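Budgeting a second two-arm station for small soft parts

Arnout Peeters
We run one two-arm station sorting rubber bands into a basket and have approval to plan a second. Arms are quoted. What do people underestimate on the rest? I have $3826 for everything except arms and grippers.
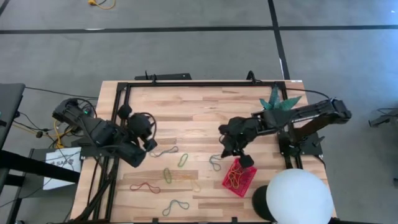 Fatos Kneževič
Price the table and frame first. Aluminum extrusion with brackets took the largest share of our non-arm budget, and the cut list changed twice. Get the rail along the top edge and both sides, as on the station with the red mesh basket, so mounts can be moved later. Allow $328 for power and cable management. Cables looping off the arms need clearance over the whole reach, and floor runs need covers. Tape the floor boundary before ordering so you know the real footprint.

Jandwood
Depends on your lab. We bought ours used.

Bangera
Add a line for consumables and fixed cameras. A table-level view is worth having for thin parts that lie flat, where a top view gives you little height information. We paid $151 for the mount and 16 ft of cable. Keep a spare gripper finger set in stock. 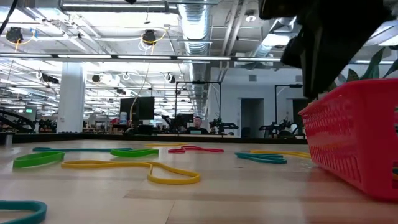 Table-level view, gripper over the basket.

Comments

Tistumo: Does the $328 include an emergency stop?

Fatos Kneževič: No. Separate line.

Flullel: Check lead time on extrusion. Ours slipped to June.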